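Joller Café Table, Square, Pedestal Base

Jastthorpe Furniture / Tables / Small Tables / Joller

The Joller is a small square table on one leg. We have been selling it long enough to know that people who buy one are usually replacing something larger that they kept walking into.

The top is light yellow. Customers have written to ask if it could be described as butter, straw or "warm neutral". It could, but the box says yellow and so does the invoice. The pedestal and the square base are black, powder-coated steel, and go with most chairs, including the ones you already own and were hoping to get rid of.

It seats two adults who like each other, or one adult with a laptop and a sandwich. Four people can stand at it if none of them puts anything down.

In the room

We furnish a lot of shared spaces: staff rooms, makerspaces, libraries that have decided to have a coffee corner. The Joller tends to end up in the middle of the floor with the bigger white tables kept to the sides, where people do whatever they told their manager they'd be doing. It holds its own against exposed brick, white shelving and black metal chairs. A small teal cone looks quite good on it, should you have one.
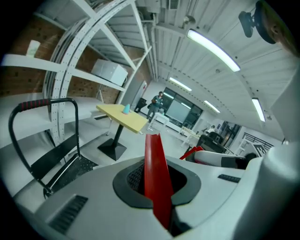

Specifications

Top: square, light yellow laminate, matching edge
Column: single, black
Base: square, black, with four levelling feet
Assembly: 20 minutes, one hex key (supplied), one person holding the top and offering opinions (not supplied)
Warranty: 10 years on the column and base. The top is covered for manufacturing faults, a category that does not include fondue.
Item number: 211

Colours

Light yellow is the standard top and is kept in stock. White and grey are made to order and take longer to arrive, as you might expect of grey. The base comes in black. We tried a white base for one season and every shoe in the country found it.

Goes with

Alvarado stacking chair, black. Sits low, stacks high, and can be wiped down with whatever is under the sink.

Dindine shelving, white. Adjustable shelves, diagonal bracing at the back. Leave the bracing on. We can tell when you haven't.

Care

Warm water, mild detergent, soft cloth. Felt pen comes off with methylated spirits if you catch it the same day. If the table wobbles, turn the levelling feet before you reach for the folded coaster.

Ordering and delivery

The Joller ships flat in two cartons, and the heavy one is the base. Delivery to metro addresses is free on orders over $300. Regional customers, please ask for a quote before you fall in love with it. Assembled display tables can be picked up from the Jastthorpe showroom when we have them, marks and all, at a price that reflects the marks.

Page updated August 2022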